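Section 4: Your first month with the Grudari pond filter

By now you should have the filter box sitting level at the edge of the pond, the hose clipped on at both ends and the pump down in the deep bit. If you haven't, go back to Section 3 and come and find me afterwards. I've written this part for people who own a small garden pond and have never run a filter before, which was me when I moved to Dastalholm with a pond full of green soup and no idea what I was doing.

My own pond holds 163 litres with the plants in, so it's tiny. If yours is bigger, the steps are the same and only the amounts change. There's a chart on the inside of the lid.

4.1 Before you switch on

1. Check the pump cable runs up and over the edge with a dip in it before it reaches the socket. Any drips then fall off the bottom of the dip and onto the ground. (My first one ran downhill all the way to the plug. Please don't do this!)

2. Push the grey foam block into the left-hand chamber with the coarse side facing the inlet. It's a tight squeeze. Wet it first and it goes in like a dream.

3. Rinse the ceramic rings in a tub of pond water until they stop clouding it. They come packed in dust and you want that dust on your lawn, well away from the pond. A plastic scoop saves your fingers, and a big white tub is far better than a bucket for this, as you can see when the water's gone murky and needs changing.
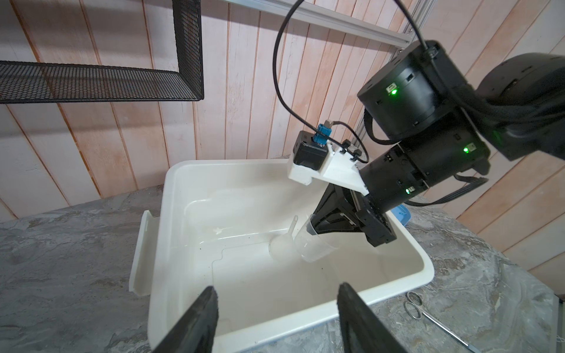

4. Tip the rings into the right-hand chamber and give the box a gentle shake so they settle. They should come up to the moulded line and no higher. If you've got a few left over, keep them for spares.

5. Put the lid on and press down on all the corners until they click.

Caution: Never rinse the rings or the foam under the tap once the filter has been running. Tap water kills off the good bacteria and you'll be back at the beginning. I did it in May, on a lovely warm afternoon, feeling very pleased with how clean it all looked, and had green water until nearly the end of summer.

4.2 Switching on

6. Plug in the Inthanon pump and turn the dial to the lowest setting. You'll hear a bit of gurgling and perhaps a rattle while the air works its way out of the hose. Give it a minute or two.

7. Look at the outlet. You want a smooth, steady ribbon of water going back into the pond. If it spits, there's still air in there, so lift the hose in the middle and let it drop back down a few times.

8. Turn the dial up one notch and check every joint for weeping. Run a dry finger round underneath each clip - you'll feel a leak long before you see one.

9. Leave it running. Day and night, rain or shine. People worry about the electric bill and switch off at bedtime, and then the bacteria run out of oxygen and the whole box starts to smell like an old vase.

Note: The outlet can be turned to face any direction. I've got mine pointing at the wall so it doesn't bother the water lily, which sulks if it gets splashed.

4.3 Testing the water

A new filter doesn't do much for the first few weeks. The bacteria have to move in by themselves, and meanwhile the stuff the fish produce has nowhere to go. That's why I test, and why I'd ask you to test as well, even if the water looks lovely. Clear water and safe water are different things.

You can use any drop-type pond kit. Paper strips are all right for a quick look but I find the colours terribly hard to read, and they go off in a damp shed.

10. Take your sample from the middle of the pond at elbow depth. Surface water will give you a funny answer, particularly after rain.

11. Rinse the tube in pond water and empty it out, then fill it to the line on your kit. Get your eye down level with the line when you do this.

12. Add the drops, holding the bottle straight up and down so they all come out the same size. Stopper the tube and turn it over gently a few times. Use the stopper and keep your thumb out of it - some of those drops sting, and your skin can throw the result off too.
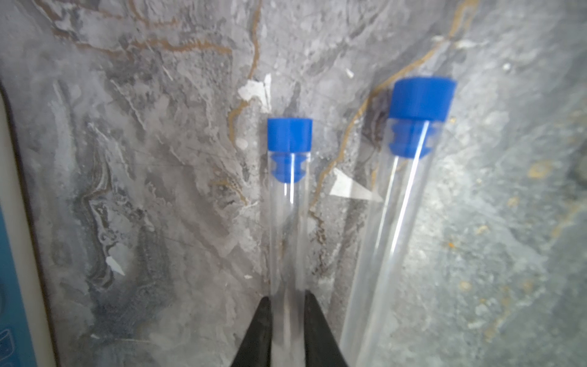 13. Wait for the full time on the leaflet. Set a kitchen timer. I've wandered off to deadhead the roses more than once and come back to a colour that wasn't on the card at all.

14. Hold the tube against the white part of the card in daylight and pick the nearest match. Kitchen bulbs make everything look yellower than it is.

15. Write it down! A page in the back of your diary will do. You're looking for the ammonia to go up, then come down, with the nitrite doing the same thing a bit later on.

Stand your tubes upright while you wait. A rack is the obvious thing, and if your kit hasn't got one an egg box with holes poked in it does the job perfectly well.
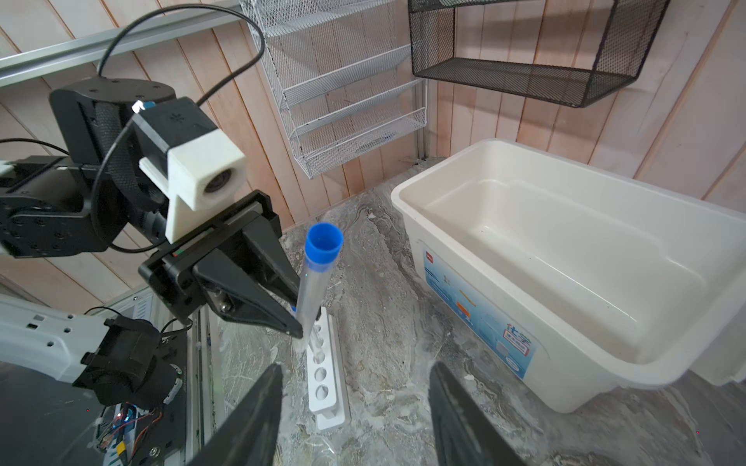
Fig. 4c: Blue-capped tube and white rack.

Caution: Keep the drops and the used samples away from children and pets, and never tip a finished test back into the pond. Follow the kit's own leaflet for getting rid of it.

4.4 If the numbers look bad

16. Stop feeding for a day or two. Healthy pond fish can manage this in warm weather and they'll look at you reproachfully, but it's the quickest help you can give them.

17. Change a fifth of the water, 20 litres out of every 100. Treat the fresh water with dechlorinator before it goes in.

18. Test again the next morning before you've fed them.

Note: I do my testing on a Sunday at nine in the morning, coffee in hand, and I'd suggest picking a regular time of your own. Results taken at all different hours are a nuisance to compare.

Spare foam and rings come from Fleltetti, and it's worth ordering both together. Cleaning the foam is covered in Section 5.

Mwanahawa Rweyemamu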